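Fare tracker notebook, July 7, 2020

Picked up where I left off with the Desau route pages. The overnight run finished but the return fares still come out wrong whenever the outbound flight lands after midnight. The script takes the arrival date as the start of the stay, so a seven-night trip is priced as six. Changed it to use the departure date and ran it again on the Praston to Desau pairs only. 265 fares checked, 38 changed price, all of them late arrivals. Valentyna Nazarenko has the list and will go through it against the airline pages by hand.

Bag fees next. Basteck now sends the cabin bag and the hold bag as separate lines and we were adding both to every fare. That explains the jump of 25 euros on the short routes that I put down to season last week. Wrong guess, crossed out on the earlier page. For now the hold bag is left off and shown as an extra. Want to ask Valentyna if the alert email should say so in the subject line or only in the body. I would keep it in the body.

Refund and change rules are still a mess. Each carrier words it differently and some have altered the wording twice since spring. Tried sorting them by keyword: "voucher", "credit", "free change". It works for the big groups and fails on Preda, where the rules sit in a PDF. Left those blank, no alert goes out with a blank.
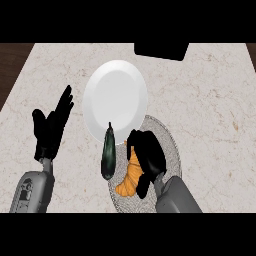 Alert threshold: the old rule was to send when a fare dropped below the yearly low. With so few flights on sale the yearly low means very little, so I am trying the median of the past month instead. Ran both side by side on the Praston set. Old rule gave 2 alerts, new rule gave nine. Three of the nine were for flights that had gone from sale by the time I clicked through — need a second check just before sending.

To do:
Second price check before the email goes
Preda PDF, read it by hand if need be
Move the currency table out of the main script
Ask Basteck if the bag lines will stay in this order

Left the Desau run going with the new date fix, log is in the usual folder.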